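# Recogida de demostraciones de manipulación: galería del proyecto Sarnau

Actualizado el 2 de octubre de 2025

La presente galería documenta la campaña de recogida de ejemplos que el laboratorio de Flandport desarrolla en el marco del proyecto Sarnau. Su finalidad es reunir demostraciones de agarre y recolocación de calzado para el entrenamiento de una política de control por imitación. La coordinación corresponde a Solène Vidal; la revisión de los episodios, a Stamatia Karras y Adi Subramaniam.

El calzado se eligió por la dificultad que plantean las tiras, las suelas gruesas y las aberturas irregulares. El catálogo de la campaña comprende 14 modelos, entre sandalias, zapatillas y botas de caña baja. Cada modelo se presenta en varias orientaciones — apoyado sobre la suela, de lado o invertido — y cada orientación se registra como una serie independiente.

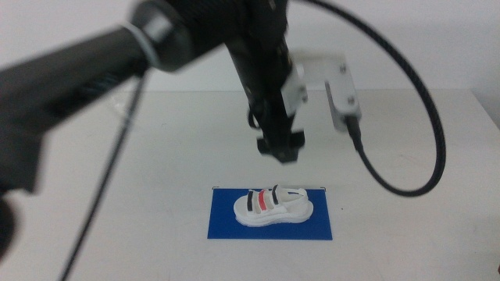 Las series se graban en turnos de hasta 41 episodios. Antes de cada turno, la persona operadora comprueba la posición de reposo del brazo, la apertura de la pinza y la sincronización entre las imágenes y las lecturas articulares. Un episodio comienza con la orden de inicio y concluye cuando el brazo regresa a reposo, se haya completado o no la tarea. Los intentos fallidos se conservan con su etiqueta correspondiente y se almacenan aparte.

## Criterios de anotación

Cada episodio recibe una descripción breve en lenguaje natural, el código del modelo y la orientación inicial de la pieza. Se anotan asimismo las correcciones introducidas por la persona operadora durante la aproximación, dado su interés para el estudio de las trayectorias de recuperación. Las etiquetas se introducen en la herramienta Zondulix y son verificadas por dos revisores; en caso de discrepancia, decide Clotilde Leblanc.

Durante el mes de septiembre se modificó el protocolo de las piezas tumbadas. La versión anterior admitía el agarre por cualquier punto; la vigente distingue entre agarre por la suela y agarre por la tira, que figuran como clases separadas. Los episodios anteriores a este cambio están siendo reetiquetados — tarea a cargo de Kirsty Treloar — y no se incluyen por el momento en el conjunto de entrenamiento.

Las solicitudes de acceso a los datos deben dirigirse a la coordinación del proyecto, con indicación del uso previsto y de la institución solicitante. El plazo ordinario de respuesta es de 12 días hábiles.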